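Faltis resets plate-handling cell at Falasberg

9 May 2021

Faltis has finished re-teaching the Clistex plate-handling cell at its Falasberg site, working first in simulation. The single arm moves labware between a benchtop instrument and five plate holders set in a curve on a perforated board.

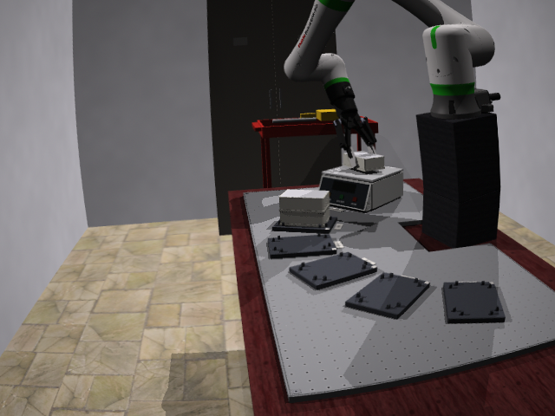 Approach height over the instrument was the main fault – the old value dated from October and left too little clearance for the fingers. All holder positions were then taught again.
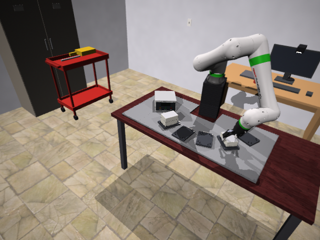
The revised program, named Ông, runs to 244 lines. Gripper checks are due every 3,000 cycles.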